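Notebook – bench clear-out and box packing, Kodikara room
17 March 2022

Started late, the delivery for Andlow took most of the first hour. Plan for today was to finish the drawers under the long bench and get the loose stuff into boxes before the new shelving goes up. Got through 5 drawers. Two left, both the deep ones, both bad.

Rule I'm working to: if it has been used since December it stays within reach. If not it goes in a box with a number on it. If I can't say what it is, it goes in the tray by the door and people have until the shelving is in to claim it. After that it's gone. Please don't quietly move things from the tray back into the drawers, I did find the bag of cut zip ties again.

Drawer 1. Pencils, markers, two steel rules, the short square. Tested every marker on scrap, threw out the dead ones. Good ones back in the cup. The short square is out of true by a hair, have written ROUGH on it. Do not use for the Hillura panels.

Drawer 2. Fasteners. Didn't sort by length, only by head. Life is short. Anything rusted went out. There is a jam jar of mixed washers that I am leaving exactly as it is.

Drawer 3. Sandpaper, mostly curled. Flat sheets kept, clipped between two bits of hardboard. Curled ones cut down into hand pieces. 80 and 120 are low, 240 we have enough of for years.

Drawer 4. Sample chips from the Unorton job. Kept one of each finish, dumped the repeats. Chips are now in order light to dark with the code on the back. The codes on three or four were smudged so I went by eye, check before quoting them to anyone.

Drawer 5. Tape, glue, rags, the sticky drawer. Took longer than the other four together. Something had leaked at the back and glued a rag to the drawer bottom. Scraped it, then warm water, then scraped it again. Runners are fine. Lined it with brown paper for now.

Tape sorting. Masking tape: old rolls tear sideways, out they went. Clear tape: kept the wide, gave the narrow to the packing table. Electrical: black only from here on, the odd colors just confuse whoever comes after. Check the end of each roll before boxing, fold a little tab over so the next person can find it. Did this for all the ones I packed and it's worth the minute.

Box 15 is the mixed one, small consumables for the side table. Went for a plain brown carton with hand holes, easier to drag out from under the bench than the plastic crates. Contents so far: electrical tape, a small round container with a gold lid, wet wipes, the pink sheet along the side. More to go in but nothing heavy, and nothing that can leak (see drawer 5).
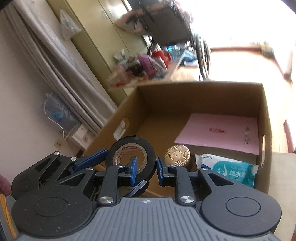

Box 15, part packed. Tape, gold-lid container, wipes, pink sheet.

Notes on box 15 for whoever finishes it:
– wipes stay in the corner, where a hand gets to them first
– tape upright or flat, don't care, but keep it near the top
– small round containers together, lids up
– pink sheet stays flat to the side of the box, don't fold it and don't stack on it
– write the number on two sides AND the top. Box 9 only has it on the bottom, which was me

Tried packing one of the earlier boxes to the brim and it bowed out at the sides as soon as I lifted it. So stop a couple of fingers below the rim from now on. The flaps need to close without being pushed. If they don't, take something out, start another box, there are plenty of cartons flat behind the door.

Labels. The printer ones peel off brown card after a few days, at least they did on the last lot. Marker straight on the card is better. Thick black, capitals. Number first then one line of what's in it. No "misc". If you catch yourself writing misc, split the box.

Lunch, then the Hillura panels needed turning so lost a bit there. All flat as far as I can tell. Left them on the battens with the weights back on. Edge of the second one has a small ding, was there before, it's in the earlier notes.

Afternoon went on the shelf measurements. Wall to pipe is shorter than the drawing by roughly 2 cm, so the long shelf will not go in as cut. Options are trim the shelf or shift the lot toward the window. I'd trim. Shifting it means the bottom bracket lands on the patched plaster and I don't trust that patch. Will leave the saw set up for it.

Cartons will fit two deep on the bottom shelf if the hand holes face out. Tried it with two of the finished ones on the floor, with a strip of masking tape marking the depth. Leaves just enough room to get your fingers in. Facing the other way you have to hug the thing to get it out.

Unorton rang about the finishes, want the lighter two again by the end of the month. Chips for those are at the front of drawer 4 now. Told them I'd confirm once I've looked at the tins. Have not looked at the tins. One of them felt light when I moved it.

Floor swept as far as the second leg of the bench. Past that is all offcuts and I want to go through them properly, there's decent birch in there. Anything shorter than a hand can go in the kindling sack.

To buy: 80 and 120 paper, wide masking tape, one more thick marker, drawer liner (proper stuff, not brown paper), a box of the short brackets if the Andlow order didn't include them. Packing slip is on the hook, haven't checked it aginst the order.

Still open:
Deep drawers, both.
Finish and close box 15, then renumber box 9.
Trim long shelf, check it against the wall before fixing anything.
Unorton tins.
Offcuts.
Tray by the door, people need to look at it. There's a good tape measure in there and if no one wants it I'm having it.

Left the key in the usual spot. Window is shut but the catch is sticking agian, lift and push.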